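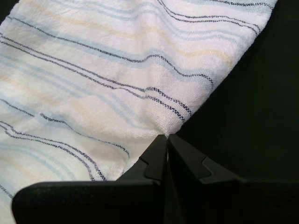 *White towel with navy, light blue and pale yellow stripes. Faint tan stain in the weave.*

# Fluvar Tea Towels

Written records of striped kitchen towels: how they are woven, how they crease and what marks they pick up. Put together by Ritu Sachdeva. Vikas Bajpai checked the colour terms.

Last edited 15 September 2022.

## Contents

- `towels.csv`: one row per towel, 17 rows
- `creases.csv`: 3763 rows
- `marks.csv`: 974 rows, covering stains, pulls and loose threads

The files join on `towel_id`. Towels were bought in 2 lots, labelled Mathur and Tindero in the `lot` column.

## Stripe fields

`stripe_group` is `single`, `pair` or `triple`. Lines count as a pair only if the plain cloth between them is narrower than the cloth on either side. Dashed lines get `dashed = 1`, whatever their group. Stripes are recorded as they lie, so a bent stripe keeps its group and the bend goes in `creases.csv`.
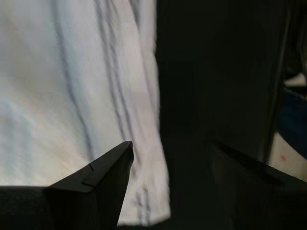 *Single blue-grey stripe, with a close pair to its right and short dashed segments lower down.*

`base_colour` is the colour of the cloth between stripes. Use `white` for both white and off-white. Grey and lavender tints along a fold are shadow and are left out.

## Marks

Enter a stain by its colour (`tan`, `brown`, `grey`, `other`) and leave the cause blank unless it was written down at the time. Old rows from February use `beige`, which should be read as `tan`.

## Work surface 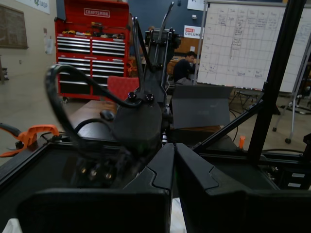
Crease rows have a `surface` field, which takes `wood`, `metal`, `cloth` or `unknown`. It means whatever the towel is resting on, and a towel held up off everything is `unknown`. Record loose items on the same surface under `nearby`, in plain words: the black computer mouse on the brown wooden tabletop is `mouse`, while the orange spring clamp, attached to the edge of the black base frame, is left out. Leave the field empty if there is nothing to list.

## Known gaps

- Hem width is missing for most of the Tindero lot.
- Pale yellow bands were missed in early rows and haven't all been added back.
- `crease_depth` was judged by eye.

Send corrections to Ritu with the `towel_id` and the row number.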